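로봇에게 일을 가르치는 방법: 손으로 보여 주기와 멀리서 조종하기

어린이 기술 교실 읽을거리
글: 크티보르 이레시(Ctibor Jireš)
2024-01-29

책상을 정리하는 일은 어렵지 않습니다. 책은 책꽂이에 꽂고, 휴지는 손이 닿는 곳에 두고, 라켓은 가방에 넣으면 됩니다. 여러분은 이런 일을 할 때 손가락을 얼마나 벌릴지, 팔을 몇 센티미터 움직일지 생각하지 않습니다. 그냥 손이 갑니다.

로봇은 그렇지 않습니다. 공장에서 막 나온 로봇 팔은 책이 무엇인지도 모르고, 책을 어떻게 집는지도 모릅니다. 그래서 누군가가 가르쳐야 합니다. 이 글에서는 사람이 로봇에게 일을 가르치는 방법 가운데 두 가지를 알아봅니다. 하나는 로봇의 팔을 직접 잡고 움직여 주는 방법이고, 다른 하나는 조종 장치를 써서 로봇을 움직이는 방법입니다.

예전에는 어떻게 가르쳤을까

오랫동안 로봇은 명령을 한 줄씩 적어서 움직였습니다. 명령은 이런 식입니다.

팔을 앞으로 뻗는다.
손가락을 벌린다.
팔을 아래로 내린다.
손가락을 오므린다.
팔을 위로 올린다.

물건이 늘 같은 자리에 놓여 있다면 이 방법으로도 충분합니다. 자동차 공장에서 문짝을 용접하는 로봇은 지금도 이렇게 정해진 길을 따라 움직이는 경우가 많습니다. 문짝은 매번 같은 모양이고 매번 같은 곳에 옵니다.

집이나 교실의 책상은 다릅니다. 책은 어제 왼쪽에 있었고 오늘은 오른쪽에 있습니다. 두 권이 겹쳐 있을 때도 있고, 그 위에 다른 물건이 올라가 있을 때도 있습니다. 모든 경우를 미리 적어 두려면 명령이 끝도 없이 길어집니다. 그래서 연구하는 사람들은 다른 길을 찾았습니다. 사람이 하는 것을 로봇에게 직접 보여 주고, 로봇이 거기서 배우게 하는 것입니다. 이것을 '시범으로 배우기'라고 부릅니다.

첫 번째 방법: 팔을 잡고 움직여 주기

자전거를 처음 탈 때 어른이 뒤에서 잡아 준 적이 있을 것입니다. 글씨를 처음 쓸 때 누가 손을 겹쳐 잡고 같이 써 주기도 합니다. 로봇에게도 똑같이 할 수 있습니다.

먼저 로봇의 팔을 부드러운 상태로 바꿉니다. 보통 때 로봇 팔은 모터가 꽉 잡고 있어서 사람이 밀어도 잘 움직이지 않습니다. 가르치는 동안에는 모터가 팔의 무게만 받쳐 주고, 사람이 미는 대로 따라오게 합니다. 그러면 사람이 팔을 잡고 물건까지 데려갈 수 있습니다.

팔이 움직이는 동안 로봇은 관절 하나하나가 얼마나 구부러졌는지 기록합니다. 관절은 사람의 어깨나 팔꿈치, 손목 같은 부분입니다. 우리가 쓰는 '드리댄스(Dridance)' 연습용 팔에는 관절이 7개 있습니다. 로봇은 관절 7개의 각도를 아주 짧은 시간마다 적어 둡니다. 나중에 이 기록을 차례대로 따라가면 같은 동작을 다시 할 수 있습니다.

이 방법의 좋은 점은 배우기 쉽다는 것입니다. 특별한 장치가 필요 없고, 팔을 잡고 있으니 로봇이 어디까지 구부러지는지도 손으로 느낄 수 있습니다.

불편한 점도 있습니다. 팔이 두 개인 로봇은 한 사람이 양쪽을 한꺼번에 다루기가 힘듭니다. 한 손으로 왼팔을 잡고 다른 손으로 오른팔을 잡으면, 손가락을 벌리고 오므리는 단추를 누를 손이 모자랍니다. 또 사람의 손과 팔이 로봇의 카메라 앞을 가릴 수 있습니다. 그러면 로봇은 물건이 있어야 할 자리에서 사람의 소매만 보게 됩니다.

두 번째 방법: 조종해서 보여 주기

그래서 많은 곳에서 조종하는 방법을 씁니다. 사람은 로봇에서 조금 떨어진 곳에 앉거나 서서 조종 장치를 움직입니다. 로봇은 그 움직임을 따라 합니다. 어려운 말로는 '원격 조종'이라고 합니다. '원격'은 멀리 떨어져 있다는 뜻이지만, 꼭 아주 멀리 있어야 하는 것은 아닙니다. 바로 옆에서 해도 원격 조종입니다.

조종 장치에는 여러 종류가 있습니다.

작은 쌍둥이 팔. 진짜 로봇 팔과 관절의 순서가 같은 작은 팔입니다. 사람이 작은 팔의 팔꿈치를 구부리면 큰 팔의 팔꿈치도 같은 각도로 구부러집니다.

손에 쥐는 조종기. 게임기의 조종기와 비슷합니다. 조종기가 공중에서 어디로 움직이는지를 재서 로봇 손도 그쪽으로 움직이게 합니다. 방아쇠처럼 생긴 단추를 당기면 로봇의 손가락이 오므라듭니다.

장갑. 손가락이 얼마나 굽었는지를 재는 장갑입니다. 손가락이 여러 개 달린 로봇 손을 가르칠 때 씁니다.

손가락이 두 개인 로봇이라면 장갑까지는 필요하지 않습니다. 두 손가락은 벌리거나 오므리는 일만 하니까 단추 하나로도 다룰 수 있습니다.

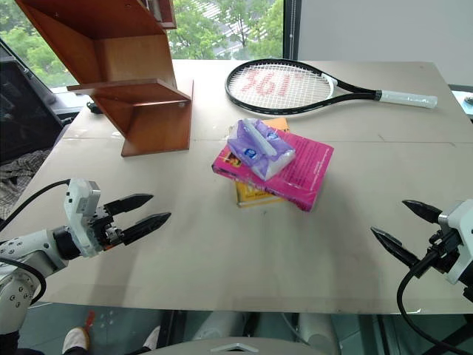
로봇의 손은 '그리퍼'라고 부릅니다. 그리퍼는 영어로 꽉 쥐는 것이라는 뜻입니다. 사람의 손은 손가락이 다섯 개라서 책장을 넘기고, 끈을 묶고, 동전을 집을 수 있습니다. 두 손가락 그리퍼로는 할 수 있는 일이 훨씬 적습니다. 그래도 물건을 집고, 밀고, 들고, 내려놓는 일은 할 수 있습니다. 손가락 끝이 뾰족하면 좁은 틈에 넣기가 좋고, 넓적하면 물건을 든든하게 잡기가 좋습니다.

팔이 두 개 있으면 할 수 있는 일이 늘어납니다. 한쪽이 물건을 누르고 있는 동안 다른 쪽이 움직일 수 있습니다. 겹쳐 놓은 책 두 권에서 아래쪽 책을 꺼낸다고 생각해 봅시다. 한 팔이 위쪽 책을 잡아 주면 다른 팔이 아래쪽 책을 당길 수 있습니다. 이런 일은 팔 하나로 하기가 꽤 까다롭습니다.

무엇을 먼저 옮길까

겹쳐진 물건을 치울 때는 순서도 중요합니다. 책 위에 휴지 봉지가 올라가 있는데 책부터 들면 봉지가 미끄러져 떨어질 수 있습니다. 사람은 이런 것을 금방 압니다. 로봇은 시범에서 배워야 합니다. 그래서 조종하는 사람은 시범을 보이기 전에 순서를 정해 둡니다.

1. 맨 위에 있는 것을 먼저 옮긴다.
2. 그다음 책을 옮긴다.
3. 마지막으로 아래에 남은 책을 옮긴다.

여러 사람이 돌아가며 시범을 보일 때는 순서를 서로 맞추어야 합니다. 어떤 사람은 왼팔로 옮기고 어떤 사람은 오른팔로 옮기면 로봇이 헷갈릴 수 있습니다. 실제로 그런 로봇은 두 팔을 어중간하게 내밀고 멈춰 버리기도 합니다.

물건마다 잡는 법이 다르다

책은 단단하고 납작합니다. 책상 위에 눕혀 놓은 책은 손가락 사이에 끼우기가 어렵습니다. 책과 책상 사이에 손가락이 들어갈 틈이 없는 것입니다. 이럴 때는 책을 책상 가장자리까지 밀어서 조금 튀어나오게 한 다음, 튀어나온 곳을 위아래로 집습니다. 다른 책 위에 비스듬히 올라간 책이라면 모서리가 떠 있는 곳을 집을 수도 있습니다.

휴지 봉지는 말랑말랑합니다. 세게 쥐면 찌그러지고, 살살 쥐면 빠집니다. 봉지는 쥘 때마다 모양이 바뀌어서, 로봇에게는 딱딱한 상자보다 어려운 물건입니다.

테니스 라켓은 길고, 머리 쪽이 넓습니다. 손잡이 끝을 잡으면 머리 쪽이 아래로 처집니다. 무게의 중심에 가까운 곳을 잡아야 덜 흔들립니다. 줄이 있는 부분은 구멍이 많아서 손가락 끝이 걸릴 수 있으니 피하는 것이 좋습니다.

책꽂이는 보통 옮기지 않고 그대로 둡니다. 하지만 로봇은 책꽂이가 어디에 있는지 알아야 합니다. 팔을 크게 돌리다가 책꽂이에 부딪히면 책꽂이도 로봇도 다칠 수 있습니다. 비스듬한 판으로 만든 책꽂이는 더 조심해야 합니다. 책을 넣는 칸도 기울어져 있으면 로봇 손도 그만큼 기울여야 합니다.

로봇은 무엇을 보고 있을까

시범을 보이는 동안 로봇은 팔의 각도만 적는 것이 아닙니다. 카메라에 보이는 모습도 함께 저장합니다. 그래야 '이런 모습이 보일 때는 팔을 이렇게 움직인다'는 것을 배울 수 있습니다. 카메라는 로봇의 머리에 달기도 하고 손목에 달기도 합니다. 머리 쪽 카메라는 책상 전체를 보기에 좋고, 손목 쪽 카메라는 손가락 바로 앞을 보기에 좋습니다.

한 번의 시범에는 보통 다음과 같은 것이 들어갑니다.

카메라로 찍은 영상
관절마다의 각도
손가락이 벌어진 정도
시범의 이름 (예: '분홍색 책을 책꽂이에 넣기')

네 가지는 시간이 꼭 맞아야 합니다. 영상에서는 손가락이 책을 집고 있는데 기록에는 아직 벌어져 있다면, 로봇은 잘못된 것을 배웁니다.

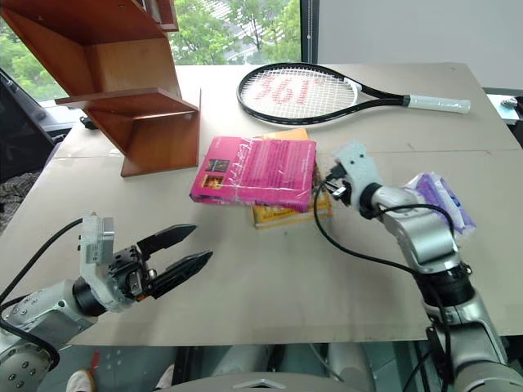 로봇은 시범을 한 번만 보면 배울 수 있나요?

한 번으로는 모자랍니다. 시범이 하나뿐이면 로봇은 그 동작을 그대로 되풀이할 수는 있지만, 책이 손바닥 너비만큼만 옆으로 가도 빈 곳을 집기 쉽습니다. 여러 자리에 놓인 책을 여러 번 보아야 책이 어디에 있든 찾아가게 됩니다.

우리 교실의 기록

스테스턴(Stestton)에 있는 우리 어린이 기술 교실에서는 지난해 6월에 '리치(Ritchie)'라는 이름의 연습 과제를 했습니다. 책을 집어서 책꽂이에 넣는 과제입니다. 28일 동안 모은 시범은 모두 1,208개였습니다. 한 사람이 쉬지 않고 조종하는 시간은 90분을 넘지 않게 정했습니다. 오래 하면 손이 피곤해지고, 피곤한 사람의 시범은 서툴러집니다. 로봇은 서툰 동작도 그대로 배웁니다.

처음 며칠 동안 모은 시범은 쓸모가 적었습니다. 책을 늘 같은 곳에 놓았던 것입니다. 그 시범만으로 배운 로봇은 책을 한 뼘 옆에 놓자 엉뚱한 곳으로 손을 내렸습니다. 그다음부터는 시범을 한 번 할 때마다 책의 자리와 방향을 바꾸었습니다. 창문으로 햇빛이 들어오는 오전과 흐린 오후에도 나누어 모았습니다. 빛이 달라지면 같은 책도 카메라에는 다른 색으로 보입니다. 비닐로 싼 책은 빛을 반사해서 더 그렇습니다.

실패한 시범은 어떻게 할까

조종을 하다 보면 책을 떨어뜨리기도 합니다. 이런 시범은 보통 지웁니다. 하지만 책을 놓쳤다가 다시 집어서 끝까지 해낸 시범은 남겨 두기도 합니다. 로봇도 나중에 책을 놓칠 수 있으니, 다시 집는 법을 알고 있으면 도움이 됩니다. 우리 교실에서는 이런 시범에 '다시 하기'라는 표시를 따로 붙였습니다.

배운 다음에는

시범을 다 모으면 컴퓨터가 배우기 시작합니다. 컴퓨터는 영상과 동작을 짝지어 보면서, 어떤 모습이 보일 때 사람이 팔을 어떻게 움직였는지를 찾아냅니다. 처음에는 많이 틀립니다. 틀린 만큼 조금씩 고치는 일을 아주 여러 번 되풀이합니다. 이 시간 동안 로봇 팔은 움직이지 않아도 됩니다.

그다음에는 사람이 조종 장치에서 손을 떼고 로봇이 혼자 해 보게 합니다. 이때 빨간 비상 정지 단추 옆에는 꼭 어른이 있어야 합니다. 로봇이 잘할 때도 마찬가지입니다. 혼자 움직이는 로봇 팔에는 손을 뻗지 않습니다. 물건을 다시 놓고 싶으면 먼저 로봇을 멈춥니다.

집에서 해 보기

로봇이 없어도 조종하는 느낌을 알아볼 수 있습니다. 친구 한 명과 함께 해 보세요.

준비물: 긴 집게 두 개, 책 두 권, 뜯지 않은 휴대용 휴지 한 봉지, 눈가리개

1. 책 두 권을 겹쳐 놓고 그 위에 휴지를 올립니다.
2. 한 사람은 눈을 가리고 양손에 집게를 하나씩 듭니다. 이 사람이 로봇입니다.
3. 다른 사람은 말로만 알려 줍니다. "오른손을 앞으로", "조금 더", "집어"처럼 말합니다.
4. 휴지를 책상 오른쪽으로 옮기면 역할을 바꿉니다.
5. 이번에는 말을 하지 않고, 로봇이 된 친구의 손목을 잡고 움직여 줍니다.

말로 알려 줄 때와 손목을 잡아 줄 때 어느 쪽이 빨랐는지 적어 보세요. 책을 옮길 때는 어땠는지도 적습니다. 집게로 책이 잘 잡히지 않으면, 책을 책상 끝으로 밀어서 다시 해 보세요.

낱말 풀이

관절: 로봇 팔에서 구부러지거나 돌아가는 부분
그리퍼: 물건을 집는 로봇의 손
시범: 다른 사람이나 로봇이 따라 할 수 있도록 먼저 해 보이는 것
원격 조종: 기계를 직접 만지지 않고 떨어져서 움직이는 것
비상 정지 단추: 누르면 로봇이 바로 멈추는 단추

다음 읽을거리: 거스아브게이트(Gusavgate) 체험관에서 쌍둥이 팔 조종해 보기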